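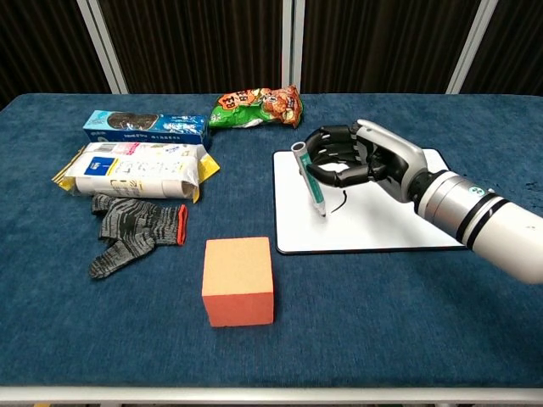

Oct 10, 2019

We got to the Barkport paper mill just after the gates opened, and I'm so glad we did, as the line for the pulp room was already past the bike racks! Leszek Żak, who has run the big machine for 13 years, took our group around himself and let everybody feel the wet sheet before it goes under the rollers (cold, and much softer than I'd guessed).

The old rag loft was my favorite part. It's up a steep stair, so wear decent shoes, and the ledgers up there go back further than the mill's own sign. One page from September listed 2,245 reams sent down to Batstead by barge, in the loveliest slanted handwriting.

Lunch was pea soup and dark bread in the yard. I bought a pad of the rough cream stock, which I'm told takes ink well, and my sister bought four. They open again in spring, and parking is at the Panamholm end of the road.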